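Top loader leaving grey bits on dark clothes and whites coming out dull

I moved into a rented flat in Flallow in December and it came with a black top-loading washing machine. It says digital inverter on the front with an 11, which I take to be the load in kilos. There was no manual. I have always had front loaders so I may be doing something daft.

The problem is that my dark things come out with grey fluff stuck to them, mostly socks and the one navy top I wear for work, and the whites have gone a bit dull. I use Cultov liquid, a full cap each time, and softener. I wash everything together at 30 because there is only me and it seems a waste to run two small loads. The wash takes 87 minutes on the setting I use.

Things I have tried so far:

Running it empty on the hottest setting. It made no difference that I could see.

Using less softener. Slightly better, or I imagined it.

Cleaning the lint filter. I think there is one on the inside wall of the drum, on the right, a white rectangular thing with a small grey insert, but I have not got it out yet and don't want to snap it. It could be part of the detergent system for all I know.

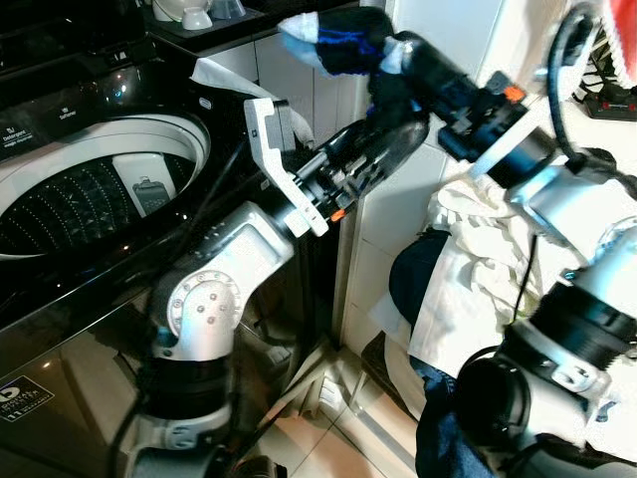 What I would like to know

1. Is the white part the lint filter, and how does it come out?
2. Do I really have to split the load?
3. Is there an order to put things in? My mum's old top loader had clothes in first and powder on top, but mine has Detergent and Softener marked along the top edge so I assume there is a place for each.

The landlord uses a repair firm called Skallier and they want a call-out fee just to look at it, so I would like to rule out the simple things first.

Posted by flatwhites87

tubandtile

It sounds like the lint filter to me. On most top loaders of this sort it is a plastic case that clips into the wall of the drum. Look for a catch at the top edge of the case. Press it down, tip the top towards you and lift the case out. If it won't move, don't lever it with a knife. Put a cloth soaked in warm water over it for ten minutes and try again, as old softener sets like glue and that may be all that is holding it.

When it is out, open the case, pull off the felt of fluff and rinse it under the tap. Use an old toothbrush on the mesh. Check the mesh for holes while you are there. A torn mesh catches nothing and you would get exactly the fluff you describe. Clip it back until it clicks, and don't run the machine with it missing.

On splitting the load, yes. Black socks and white cotton in one wash is your dullness and your fluff together. The cotton sheds and the dark things collect it, and whatever dye comes off the dark things goes into the whites. Sort the heap before you start. I do it with everything tipped out next to the machine:

Whites and very pale things first. Sheets, vests, tea towels.
Darks next. Navy, black, and any denim unless it is new, in which case wash that alone the first couple of times.
Anything bright goes with neither. I keep those in a bag until there are enough.

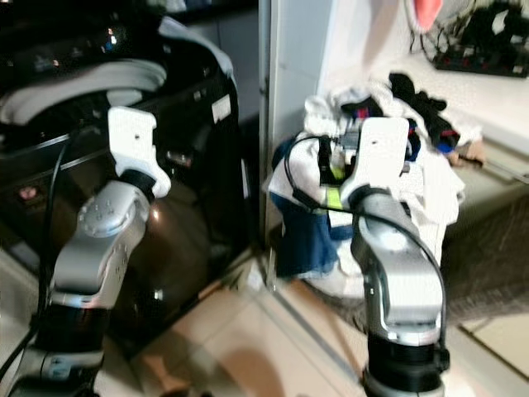 Whites mostly, with a navy piece and a black sock still to come out of the heap.

Turn the socks inside out. If they have white toes or a stripe they still go with the darks, and a cool wash won't hurt the white part.

You can save the darks for a fortnight if you have enough socks. I live alone as well and do three loads every 14 days, which works out no dearer than stuffing it all in twice a week.

rinse_hold

Just use less liquid. A full cap is too much for one person's washing. I use a third of that and mine are fine. Also softener is a con, I use white vinegar.

Sikora Lane

Agree with most of what tubandtile says. A few more things to check before you pay anybody.

Go through the pockets. One paper tissue in a pair of jeans will cover the whole load in bits and people blame the filter for weeks. Shake each thing out as it goes in as well, so it isn't a ball when it hits the water.

Drop the clothes in loosely around the tub and don't press them down. If the load is packed to the rim it can't turn over and the fluff has nowhere to go. I stop at two thirds full. For a mixed heap that looks like one load it is usually nearer two.

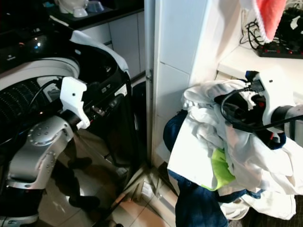
Leave the lid up for an hour after the last wash of the day. Wipe the rim above the tub while you are at it, all the way round and under the lip, where residue builds up out of sight. Mine had a grey ring of it and I had been blaming the water.

The detergent goes in the place marked for it and not straight onto the clothes. Undiluted liquid can mark dark cotton. Same for softener, and don't go past the max line if there is one, or it will dump the lot at the start of the wash where it does nothing except coat everything.

I would not bother with vinegar every wash. It can be hard on rubber seals and hoses over time. Once in a while is probably all right.

If you do all that and the navy top is still fluffy after three washes, ask your landlord about a new filter. They are cheap and sold by model number, normally on a sticker at the back or under the lid.

Related in Laundry and Cleaning

Can I wash a feather pillow in a top loader?
Washing machine stops with water still in the drum
How to get dye out of white towels
Is Cultov liquid all right for wool?
Softener drawer or dispenser full of water
Black socks going brown
Where to dry clothes in a flat with no balcony
See all 271 posts in this section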